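Thread on storing bottled drinks and sauces at home, mostly the small plastic ones with paper labels. I've been sorting the kitchen at the Brodby flat since February and kept notes.

1/ The cupboard held 97 items when I started. Bottles were the worst category. They came in six cap diameters and every height, and most had been shelved by the date they were bought.

2/ First pass was by liquid, with oils, vinegars, syrups and drinks in separate groups. This failed within a week. Two vinegars are tall, one is squat, and the shelf pitch is fixed.

3/ Second pass was by height, then by cap. It wastes less shelf and it's easier to put things back. You stop reading labels and start matching silhouettes. Guests find it confusing.

4/ Labels. A full wrap hides the fill level on most bottles. What you want is clear plastic above and below the paper. Check the shoulder first: a small air gap there means nearly full. Once the level drops behind the label, the only thing left to go by is weight.
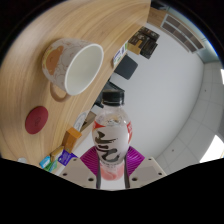

5/ Gerrit Van Loon replied that fill level is a poor guide for anything that has been opened, and that I should write the opening month on the cap. Fair point. I now do this in paint marker on a dot of masking tape. Black caps need the tape. Marker straight onto black plastic can't be read under the cupboard light.

6/ Ribbed screw caps hold tape badly on the side. Put it on the flat top. If the top is domed, use the shoulder, above the label, where the plastic is smooth.

7/ Pink and red liquids go in the back row. The cupboard door has a glass panel and gets direct sun until 11 a.m. I lost the color on a bottle of plum syrup that way last summer. Taste was fine. It looked like weak tea.

8/ Mugs. These share the table with the bottles while I sort, and they take more room than you'd plan for. A mug on its side needs its full height plus the handle. Handle down on the wood is stable enough on a flat top. On the rack I store them upright, handles all to the right.

9/ Coasters get a stack of their own by the kettle. Mine are round and a mix of makes. The Plemevura ones are flat underneath and slide on a varnished table. The Imalen ones have a cork base and stay put, but the cork sheds.

10/ Hidayah Purba asked for shelf dimensions. Inside width is 119 cm, one shelf, plus the cupboard floor. I added a riser at the back so the second row of bottles shows over the first. The riser is an offcut of pine, unfinished, screwed from below with 2 screws.

11/ Paint marker dries in a few minutes. Masking tape leaves residue after a couple of months. Warm water and dish soap take it off plastic. Don't use solvent near a printed label, particularly one with small type along the bottom edge that you may want to read later.

12/ Remaining: the spice drawer, and the box of lids from the Baptista jars, none of which fit the jars I kept. I'll post the drawer layout when the dividers are cut.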